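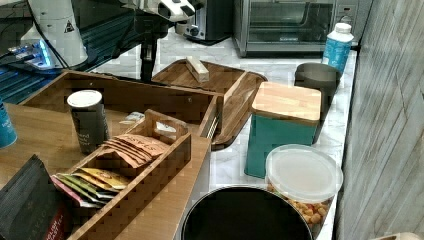
Sornero says to count on two hours for the open day, but the poster's question was whether that is enough with a group, so I am moving this thread to Visits and Events where more people will see it. The original post follows, with the replies under it.

Skollelora open day: what do they show, and can we ask for a task?
Posted by pantryshelf

I help run a small break room and vending supply business and we have a slot at the Skollelora open day in June. The invitation says "live demonstration of arm-based handling in a kitchen setting" and not much more. It says there will be 354 visitors across the day, split into groups.

What I want to know:

Is the demonstration a fixed routine or do they take requests? We would like to see an arm deal with tea packets, because refilling those is a large part of what our people do on a route. Paper packets are thin and they slide, and I have my doubts.

Can you stand close enough to see the gripper, or is it all behind a rope?

Is it worth bringing our own items? I could bring a divided caddy and a few boxes of tea.

We are driving 37 miles each way and would be closing the shop for the morning, so I would like to know before I commit.

gridley_b
Depends on which room you get. There were two when I went. One had an arm sorting parts into bins, which you can skip. The other was the kitchen counter and that was the better one. I don't know about bringing your own stuff. They had their own.

Kassab_Route4
I went to the last one with three people from our depot, so I can answer most of this.

The kitchen demonstration is part fixed and part open. The first fifteen minutes are a set routine that every group sees. After that the operator takes requests, but only with objects already on the counter. I asked about bringing items and was told no at the desk. The reason they gave was that each object has to be checked in beforehand. If you write to them ahead of time they may add something. The address is on the back of the invitation. Do it early, as they answered me after nine days.

You will probably get your tea packets without asking. The counter is set up like an office coffee point. It has bamboo trays, a caddy with the packets standing in a row at the front and a stack of Stash packets behind, a paper cup with a lid, a canister, and a tub of roasted chickpeas. There is a toaster oven at the back, which was not used in our session.

On the packets, my notes from the day:

The single packets leaning in the front row went well. The gripper came down from above and took one by the top edge. It missed twice in our session and tried again without help.

The stack was harder. It took two packets at once more often than one. For a restock that may not matter to you. For picking a single packet for a customer it would.

Napkins were poor. It could pick one up but could not lay it flat.

The paper cup was fine every time, but it was empty. I asked whether they would try it full and they said not with visitors in the room.

As for distance, there is a line of tape on the floor. From the front row you can see the gripper clearly, from the back you can't. Groups go in by the order they signed the sheet, so sign the sheet first and get your coffee afterward.

The operator said the arm had done 2,000 picks that month and that 588 of those were paper packets. I did not get a failure figure. Ask for one. I would also ask how long it takes to set up on a counter it has not seen before, because we asked that and got a vague answer.

Two hours is enough for the kitchen room and the talk. It is not enough for both rooms plus the questions table. If you are closing for the morning, take the 9:30 group and you will be back on the road by noon.

pantryshelf
Thank you, this is what I needed. I have written to them about the caddy and asked for the 9:30 group. The double picks on the stack are useful to know. We stack ours flat in the drawer units, so I will ask about that.

mossback
Not sure I'd close a shop for it. I saw a similar thing at Pondeslow and the arm was slow. One packet took longer than it takes me to fill a whole row. They said speed was turned down for visitors but they didn't show it turned up. Parking was free at least. If you go, eat first, the only food was a cart by the entrance and it ran out before eleven.

Kassab_Route4
Skollelora turns it down too. You can ask to see it at normal speed at the end of the session. They did it for us, with everybody moved back to the wall. Bring a card for parking, the machine does not take coins.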